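Clothing sizes should be stated in centimetres, and the letters should go. A label reading M carries no information that a buyer can check before the parcel arrives, and the cost of that gap is paid in return postage.
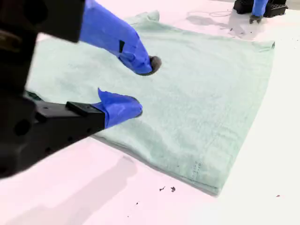
*Reading time: 6 minutes, less if you skip the table on the pattern page*

The letter scale fails because it has no fixed unit. Two short-sleeved tops in my drawer, one from Tritwood and one from Adier, are both sold as M. Laid flat, the Tritwood body length is 71 cm. The Adier is longer and narrower, and pulls at the shoulder seam. Neither label is wrong, as there is nothing for it to be wrong against.

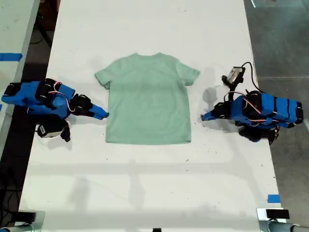
Body measurements are the usual proposed remedy. I think they are second best. A chest figure of 129 cm tells me whom the maker had in mind, and leaves out how much ease was added. Garment measurements, taken flat and seam to seam, describe the object being sold. Trouser makers already manage this for the inside leg: mine say 81 and I have never had to send a pair back.

Dehua Jiang, who cut patterns at Prulik, objects that knitted cotton shrinks and that a printed figure invites complaints.

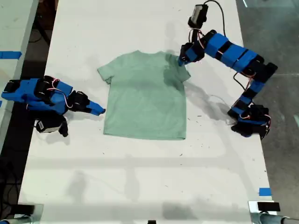
Shrinkage can be handled with a tolerance. State the length before washing, state the expected loss, and let the buyer subtract. Tian has printed both figures inside the neck since July. The type is too small, but the numbers are there, and I would buy from them again on that basis.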